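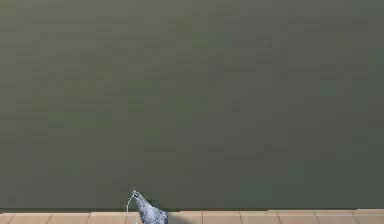 ## 回复：三月开放日,仿真那一场讲了什么?

各位好,

先引一下列表里之前那封信,免得大家往回翻:

> 三月的开放日我没赶上,听说 Imrie 实验区这次除了看真机,还专门排了一场仿真演示。有去过的朋友能讲讲吗?主要想知道三件事:
>
> 1. 仿真那边到底演示了什么,是放录像还是现场跑?
> 2. 普通参观者能不能上手?
> 3. 我们这边只有一台旧工作站,回来以后有没有可能自己搭一套小的?
>
> 另外,如果有人记得 Drurnerov 那个场景包的情况,也请顺便说一下。先谢过。

我去了,而且从上午待到下午四点关门,差点没赶上回程的班车。趁记得清楚,写长一点。

**先说第一问**

是现场跑的!演示间不大,前面一块投影,旁边两台机器,一台跑 Nusellow(他们自己的仿真环境),另一台留给参观者。信最上面那张就是 Nusellow 里的一个视角:橄榄绿的墙几乎占满画面,底下露出一条浅色地砖,灰蓝色的夹爪从下方伸上来,指尖朝着墙,还带着一根很细的白线。讲解的人一上来就把这个视角投到大屏上,没有先放幻灯片,我很喜欢这种开场。

第一个环节讲的是“起始位姿”。每一轮任务开始前,机械臂会被放到一个随机的位置和朝向,策略得自己想办法把目标找出来。如果起始时相机对着一面墙,手边又没有别的东西可参考,那第一步该往哪边转?现场让大家举手猜,猜左猜右的差不多各一半,后排还有位小朋友坚持说应该往后退,讲解的人说退后也是合法动作,当场就给他试了一遍。全场都笑了,气氛特别好。

接着讲材质随机化。墙面的颜色和斑驳程度、地砖的深浅、光照的方向,都可以在每轮开始时重新抽取。Nusellow 里这套参数组合目前存了 496 组,开放日那天挑了其中一小部分轮着放。一组一组切换的时候看得很过瘾,同一个房间,换了墙色就像换了一户人家。讲解里有一句我记在本子上了:策略要是靠墙的颜色认路,换个房间就傻眼。

**第二问,能上手**

下午那一场开放操作,用的是 Mondov 手柄,六个自由度都能控,食指扣住是合爪,松开是张爪。每人可以玩 2 轮,任务是从随机起点出发,找到桌上的方块并夹起来。我排了挺久的队,第一轮完全失败,在屋里转了好几圈,夹爪老往墙角钻;第二轮夹是夹起来了,放的时候又碰倒了旁边的罐子。不过真的好玩,而且玩过一次之后再看自动策略跑同样的任务,感受完全不一样,会替它捏一把汗。

大家操作的轨迹,如果在登记表上打了勾,会并进他们的示教数据。收工时屏幕上的计数是 138 条,据说比上一次开放日多了不少。我那条碰倒罐子的也在里面,讲解的人说失败的也要,标注清楚就行。

有几点提醒下次想去的朋友:

- 手柄的灵敏度默认偏高,开始前可以请工作人员调低一档。
- 腕部视角看久了容易晕,允许切到第三人称,但切换以后那一轮不计入数据。
- 演示间没有窗,人多的时候比较闷,外套可以先存在门口。
- 下午场要单独领号,号牌在入口左手边的桌上,我差点错过。

**第三问,自己搭**

我专门问了这个。回答是小规模完全可以,把渲染分辨率降下来,少开几个并行环境,旧工作站也能跑,只是训练会慢。他们建议先别急着训练,拿现成策略跑评测,把起始位姿那一节自己复现一遍。评测脚本默认跑 3000 步就截断,机器慢的话可以改小,先看流程通不通。

我回来以后在家里那台老机器上试过,安装花了一个晚上,主要卡在显卡驱动版本上。装好以后第一次看到夹爪在屏幕里动起来,还是挺激动的!如果有人要,我可以把安装时踩的坑整理成一份笔记发到列表里。

**关于 Drurnerov 场景包**

现场放了其中的厨房和走廊两个场景,都能正常加载。问到许可方式,答复是还在整理,目前只给参加过开放日的人试用,后面会在列表里通知。我手上的这份不方便转发,请见谅。

真机那一场我只看了后半段,内容是把仿真里训练的抓取策略搬到实体臂上,隔着护栏看。人太多,我站得又靠后,细节说不准,希望有坐前排的朋友接着补充,特别是他们怎么做相机标定那一段,我很想知道。

还有一个没来得及问的问题,也丢出来请教大家:起始时相机前面什么目标都没有的那些轮次,你们做评测时是单独统计,还是跟其他轮次混在一起算成功率?我倾向于分开,但没想好“看不到目标”的界线该怎么划。

下次开放日如果有人拼车,请算我一个。

祝好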